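Progress report to the Bikberg Fund, March 4, 2020
Project: Onmont Wage Recovery Clinic
Prepared by Aishwarya Poojary

The clinic helps domestic and laundry workers recover withheld pay and get their passports back from employers who are "keeping them safe." Since October we have opened 20 cases. Employers in three of them have paid in full, one with a note wishing us the success we deserve.

Passports came back faster than money. Dexter Padilla wrote most of the demand letters and has developed a style so polite that it frightens people. Two employers at Cloltis Court returned documents the day his letter arrived. A third asked whether a passport could be kept as a deposit on a uniform. It could not.
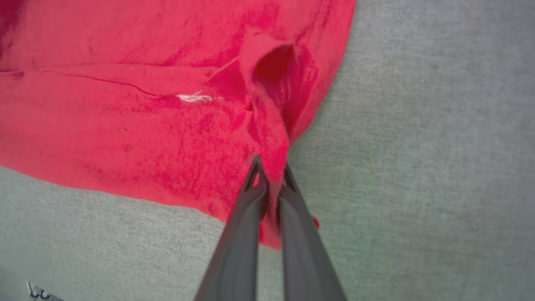
Do workers have to give their names to get advice?
They can stay anonymous through the first meeting. We need a name only when a claim is filed, and we explain who will see it before anything is signed.

The Yoon Street evening sessions are behind plan. We promised you 20 and have held 12, partly through the loss of our room to a choir with a longer lease and louder members. The remaining eight are booked at the library.

Spending is under budget on travel and over on interpreters. We ask permission to move the unspent travel money across. The revised budget is attached, along with the form explaining the revised budget.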